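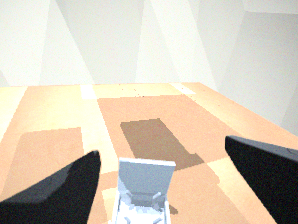
Thread: Do sim runs count toward the Justen sign-off?

Search this forum Advanced Go

Posted April 4, 2019 by gearlash

Our shop in Gornville is being told to adopt the Justen checklist for two-finger cells. Section 5 lets you log simulated trials as "handling evidence." The render at the top is the kind of thing that gets attached: two black fingers, a little box with its lid up, a wooden table. Pumov's packet claims 1,487 trials like that and 40 on hardware. Am I the only one who thinks that ratio is nuts?

---

tinsnip_R

No. A simulated lid weighs what somebody typed in. I want hardware numbers first and the sim in an appendix.

---

Palletjack

Disagree. We ran the checklist last June and the sim trials caught a bad approach angle before we bent anything. And look at the light in that render, hard shadows all over the table, grain on everything. Whoever set it up wasn't going for a pretty brochure.

---

gearlash

Noise on the picture tells me zero about friction at the fingertip. One finger sits higher than the other and the box is nearer the left one. Fine. Is that offset deliberate or sloppy? The checklist never asks, so the packet never says.

---

tinsnip_R

^ this. Lozano's version of the form at least has a line for start pose. Two people have to initial it.

---

Palletjack

Two people initial everything here and neither one reads it. But OK, I'd take the start pose line.

---

mothwing88

What does "trial" mean in section 5? If you restart after a dropped part, is that one or 2? Our vendor says one. I asked for it in writing and I'm still waiting.

---

gearlash

Same answer we got, by phone. I'm sending it back unsigned until they split the sim and hardware totals.

Contact the moderators | Copyright Gornville Automation Board | Back to top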